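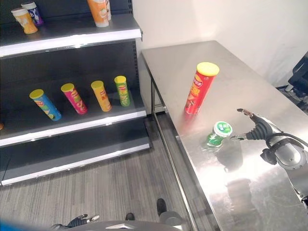 Chips on the shelf, steel table alongside.

About Us

Hi, and welcome to Lurkley Sewing School! I started teaching people to sew 16 years ago at my own kitchen table in Morkutance, mostly because a neighbor wanted to shorten her curtains and was scared of my machine. She brought a friend, the friend brought her sister, and pretty soon we were eating dinner standing up (my family was very patient about it).

We're in a proper space on Druleck Street now, with good light and more plugs than I ever thought I'd need. Classes are still small. Most beginners start with a pillow cover, then a tote bag, then pajama pants, and after that you can pretty much tell me what you want to make and we'll figure it out together.

You don't have to own a machine. You don't have to know what a bobbin is either! I've taught kids of ten, retired truck drivers, and one very determined bride who finished her hem the night before the wedding. If you can thread a needle, great, and if you can't, we have those little wire threader things and I use them too.
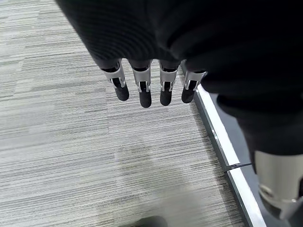

What We Teach

Beginner classes run on weekday evenings and again on Saturday morning, which is the one that fills up first. The full beginner course is 18 lessons, but you can sign up for just the first 2 and see how you like it.

We also do mending nights. Bring the jeans, the coat with the lost button, the sweater the moths got to. I love darning way more than a normal person should, so please bring me your socks.

Fabric and Supplies

I buy most of our cotton and wool from Kwiatkowski Fabrics, who cut it fair and never mind when I change my mind. Basic thread and pins are included in the price of your class. For clothes you'll need to bring your own fabric, washed and ironed first, please!

Come Say Hello

The door's open from four o'clock on class days. Stop in, poke through the scrap bin and ask me anything you like. Parking is easiest around the back.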